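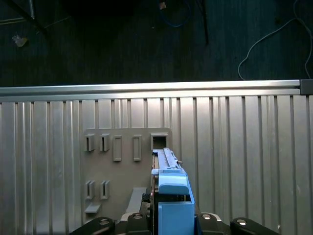
Bench notes, insertion cell, Covport shop
2023-05-24

Long one today, mostly because I want to get the people side of this written down before I forget who wanted what. Skip to the settings if that's all you came for.

The arm was working the gray board with the blue piece, tab going up to the square opening at the right end of the top row. That opening is the one everybody on the Beltine line complains about when they do it by hand, so it's the one I care about. The two pairs of small slots on the left I'm leaving for later. They look easy and I have been fooled by easy before.

Settings as left tonight
Batch size 20, then stop and look. I know we could run longer. I like stopping.
Approach speed down one notch from yesterday.
Search pattern on, small spiral, gives up after three tries and backs off to wait for a person.
Log goes in the Ustano folder, same naming as last time (please don't rename them, I did it once and lost an afternoon).

Ran 100 insertions total. 26 of them needed the spiral, and four gave up and called for help. Yesterday was a lot worse, so I'm pretty happy! The four were all the same kind of miss, tip touching the lower lip and sliding along it. I think that's the angle of the tab in the fingers and has nothing to do with the board. I want to try regripping before the approach, even though it costs us a couple of seconds each time.

OK, the people part.

I spent the lunch half hour at the Beltine tables with the afternoon crew. They do 264 of these a shift between them on a normal day and the complaint is always the same: thumbs. You push the tab, you feel for the lip, you push again, and by the last hour your thumb has had it. So there's real interest in the cell, more than I expected after how the labeling machine went over in November. That one just showed up on a pallet one morning and people were told to stand somewhere else. I don't want to be part of another one of those.

Stuff they asked, as close as I can remember it:

Who gets called when it gives up? Right now, me. That won't work once there's more than one cell, and they know it. Two of them said they'd like to be the ones who clear it, as long as clearing it counts as a job and doesn't get piled on top of a full count. I said I'd carry that upstairs and I will. I have no idea what the answer will be and I told them so.

Does the count go up? I said I don't set the count. That got a laugh, not a very friendly one. Fair enough. Somebody needs to give them a straight answer on this, and soon, and it should come from a person who can keep the promise.

Can it do the Ritchie parts too? Everybody hates the Ritchie parts. Maybe! The tab is shorter and I'd have to redo the fingers, so not this month.

One thing I hadn't thought of at all: they talk to each other while they work, and the tables face each other for that reason. Where I'd drawn the cell on the floor plan, whoever tends it has their back to everyone for the whole shift. I'm going to turn it a quarter and see if the cables still reach – if they don't, I'll ask for longer cables. It's a cheap fix now and a miserable one after things are bolted down.

The other useful thing I got from them was technique. One of the longtime folks showed me how she does the square opening, and she doesn't go straight in at all. She sets the tip on the lower lip on purpose, leans on it a hair, then tilts up until it drops. Meanwhile I've been spending days trying to keep the tip away from that lip. So tomorrow's first job is to try it her way: touch the lip, keep light pressure, rotate, push. If it works I'd like her to get the credit in the writeup, and paid time to come sit at the cell for an hour and tell me what else I'm doing wrong.

To do
Lip-first approach, 20 tries, compare with the spiral.
Regrip test, separately. Don't change both at once (note to self, underlined twice on the paper copy).
Check the finger pads for wear before starting.
Tidy the cables on the floor behind the rail.
Redraw the floor plan with the cell turned.
Write up the "who clears it" question and send it, one page, plain words.
Ask Beltine if I can borrow a table for a day so I can do a run by hand myself. I've done maybe a dozen, and that's not enough to have opinions about anybody's thumbs.

Arm is parked and powered down. If you're in before me, you can start the lip-first test without me, just write down what you changed.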